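Secondhand shops should put a price on everything

I spent an afternoon in Pleswood last February going through its vintage shops, and I left one of them with nothing because half the stock had no tag. I liked a lace collar and a wool skirt. The owner looked me over and said the skirt was 90 dollars. A woman ahead of me had been quoted 18 for a similar one.

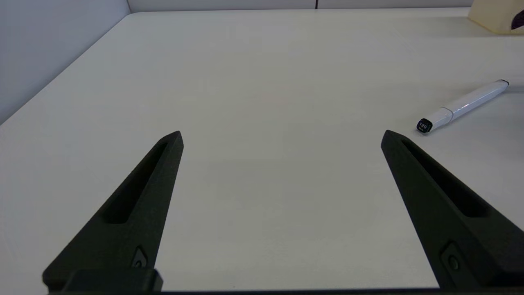 Two black gripper fingers over a white tabletop.

Owners say haggling is part of the fun. For some shoppers it is. I find it tiring, and I buy less when I have to ask. The Drullulia shop on the next street tags every piece, down to the 8 dollar gloves, and I go back there most months. A paper tag and a pencil would have sold me that skirt.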